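Lucienne Gilbert brings her one-woman show home to Plelcombe, then to screens

Lucienne Gilbert will film her solo show, The Lamp Room, at the Oravec Theatre in Plelcombe this August, and anyone who missed it on its long wander through the regional halls will be able to watch it at home on the streaming service Setine later in the season.

The show has been a favourite with audiences ever since it first crept into the programme as a late-night extra. Gilbert plays every part herself, from the stern lighthouse keeper and his chatty sister to the travelling piano tuner who comes for an afternoon and stays the whole winter, and she does it with very little more than a chair, an overcoat and a wonderful range of voices. There are songs as well, some of them old favourites and a couple she wrote on the train between towns.

Paline Productions, the small company that has looked after the tour from its earliest days, will make the film together with the theatre. Two performances will be recorded, both with a full audience in the seats, and the finished version will draw on the best of each. Gilbert was firm from the start that she wanted people in the room.

"I did think about doing it in a studio, and I lasted one morning," she said, laughing, over a cup of tea in the theatre bar. "You tell a joke and it just drops on the floor, poor thing. I need to hear somebody rustling a lolly wrapper in the back row. And it had to be the Oravec, because I sold programmes here when I was at school and I used to stand behind the curtain at the side door and watch the second half for nothing. I probably still owe them for a few tickets."

The Oravec has been good to local performers over the years, and its red-and-cream auditorium should look lovely on screen. The stalls will lose a handful of seats to the cameras, but the balcony will be open as usual, and the theatre says the view from up there is every bit as good for a show like this one. Both evenings start at 7.30 pm, and patrons are asked to come a little early, as latecomers can't be let in once recording has begun. Each performance runs for nearly two hours, including the interval.

Tickets are on sale now from the box office and cost the same as for an ordinary night, with the usual concession prices for students and seniors. Anyone who books should know that the audience may be seen in the finished film, so wear your good colours if you fancy a moment of fame.

Setine will carry the show in Australia and New Zealand, with captions and an audio-described version ready from the first day. The streaming date will be announced once editing is finished. Gilbert, meanwhile, is already scribbling away at a new piece about her grandmother's dance band, though she says it's a long way from being fit for company.
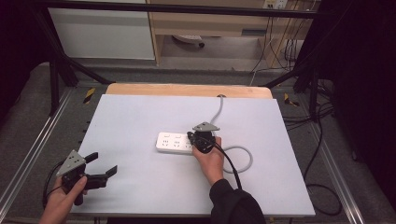

A white power strip and its grey cable on a pale blue-grey board.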